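The lower lock at Usham was closed for repairs until noon, so we tied up below it with two grain barges and waited. The canal drops seven meters between there and Clavisden, almost all of it at one chamber. Filling takes longer than emptying, by my watch, and the gates are still worked by hand.

Past Clavisden the channel narrows and the speed limit drops.

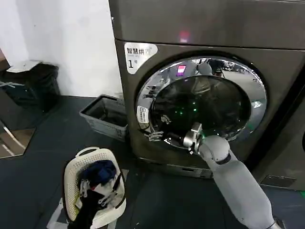
We reached Ganovstead before dark and paid for two nights at the town moorings. Shore power was included - water was metered. Thắng Tạ joined us there for the run back in the morning.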